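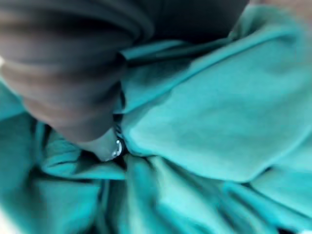
Riis Community Learning, Home and Garden Short Courses

Making Soap at Home, Session 4: Lye, Oils and Patience
Tutor: Duyên Cù
Handout revised July 24, 2018

Bring this sheet with you. Last term's group left theirs at home and then asked me to repeat the water amounts eleven times, which is how I know them by heart and you don't.

What soap is
Fat plus lye plus water. People who tell you they make soap without lye are melting down a block somebody else made with lye. There is no shame in it, and it smells lovely, but it's a different course (Thursdays, Room 2, much less paperwork).

The reaction is called saponification. You will be asked to spell it by your relatives. Once it has finished, no lye should be left in a properly measured bar.

Before you start
Goggles, gloves, long sleeves, closed shoes. Reading glasses are not goggles. Open a window. Pets and small children go elsewhere, and so does lunch.

Add the lye to the water, never the water to the lye. Done backwards it can boil up and spit. Write it on your hand if you must, in something that won't wash off.

No aluminium pots, spoons or moulds. Lye eats aluminium and gives off hydrogen while it does so. Stainless steel or heavy heat-safe plastic is fine.

Weighing
Everything is weighed in grams, including the water. Cups and tablespoons are for scones. Our class batch uses 500 g of oils in total, mostly olive, with coconut for lather. I'm not printing the lye figure, as each oil needs its own amount and you'll be working yours out on the lye calculator in class. If you swap an oil, even "just a bit", run the numbers again.

Superfat
A small share of the oil is left without lye to react with, so the bar is kinder to skin. We use 5 per cent. Going to 20 doesn't make it four times kinder. It makes it greasy, and it goes off.

Trace
Stir or stick-blend in short bursts until a drizzle sits on the surface for a moment before sinking. Beginners stop too early or blend it into mashed potato. Mashed potato still washes your hands.

Scent and colour
Fragrance goes in at light trace. Citrus oils fade, vanilla goes brown, and clove can set the lot solid while you're reaching for the mould.

Curing
Unmould after a day or two, gloves still on. Cut, then leave the bars on a rack with air around them for at least 4 weeks. Turn them when you remember.

For next session
Read the notes on milk soaps, and bring an old towel and a lined mould.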